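Can a machine sort and square up a pile of loose printouts yet?

Posted in Office and Workshop Help
Asked by tabletop_ray, 329 views

We print parts lists and rotas on ordinary paper and they end up in a heap. Somebody then has to pull them together, tap the edges straight, and put the ones marked ADMIN back where they belong. It eats most of an afternoon every June when we clear the cupboards.
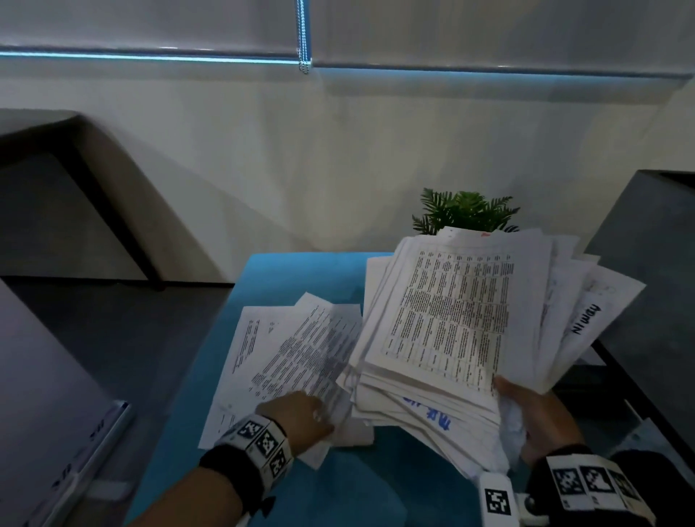 My manager has been reading a brochure from a firm called Grivico that says its arm can do "all routine paper handling". I have my doubts. A sheet feeder I understand, but a feeder wants a tidy stack to start with, and the untidy stack is the whole problem. Has anyone seen one of these things cope with curled corners and pages lying at all angles? We don't want to spend money on something that needs a person standing next to it all day.

Anas Kettani
Member, 1311 posts

Short version: not at a price or speed that would make sense for you.

I went to a Modise demonstration in the spring with much the same question. The arm picked up single sheets from a flat pile with a suction cup and did it well enough. Then I asked if I could muss the pile up a bit. They let me, to be fair to them. After that it took two sheets at once, then none, then it pushed one off the far side and stopped to wait for help. It got through 16 pages in the time I'd have done the lot and had a cup of tea.

Paper is nasty stuff for a machine. It bends, it sticks to its neighbour, and from above one white page on top of another white page is hard to tell from a single one. You do half the job by feel. 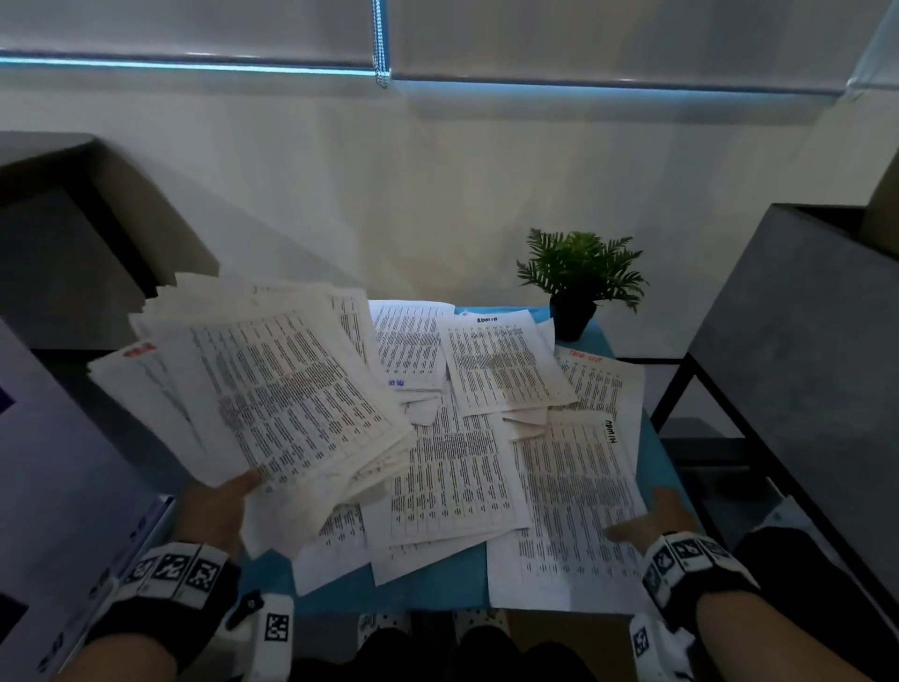
The reading side is a different matter. Finding a word in marker pen on the edge of a page is old hat, even when it's written sideways, and I'd trust software with that sooner than I'd trust me at four o'clock. But knowing which sheet is which doesn't get it out from under the others. Brochures tend to run those two jobs together, so ask Grivico which one they mean. Ask to bring your own paper as well, and don't let them straighten it first.

flatpack_jo
Member

We have a Flikow at work and its great, does 200 sheets no bother. You do have to load it neatly though

m_oakes
Member

Jo, that's a scanner feeder, he said in the post that he knows about those.

I'd add one thing to what Anas wrote. Picking up a page is the part they all show you. Squaring a thick stack is harder, and I haven't seen it done by an arm outside a video that had been speeded up.
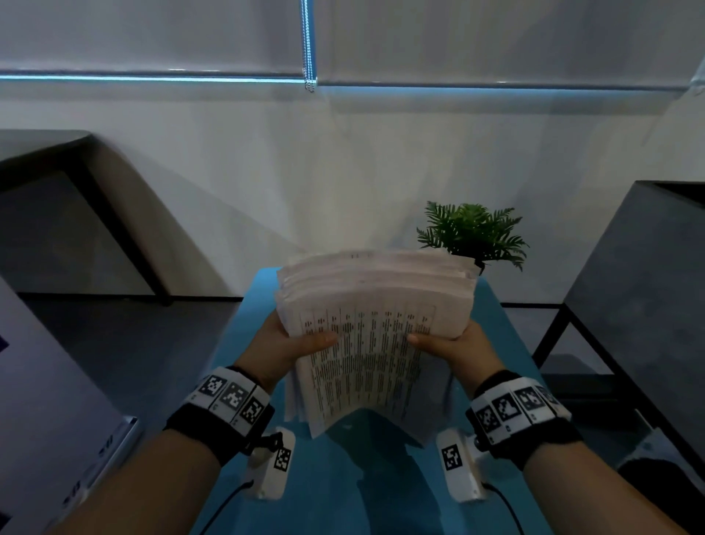 m_oakes

You hold both sides, bend the lot, let the edges slip past each other, then knock it down on the table and do it again from the other side. Your thumbs are changing pressure the whole time. Too little and it slides out of your hands, too much and nothing moves. Mosaletti sell a jogger, a tilted tray that shakes the pile until it lines up, and printers have had those for donkey's years. It's cheap, it's noisy and it has no brain at all - I'd look at that before I looked at any arm. You'd still have to gather the sheets up and turn them the right way round by hand.

If your manager is set on it, get a trial in writing and time a person doing the same heap on the same day.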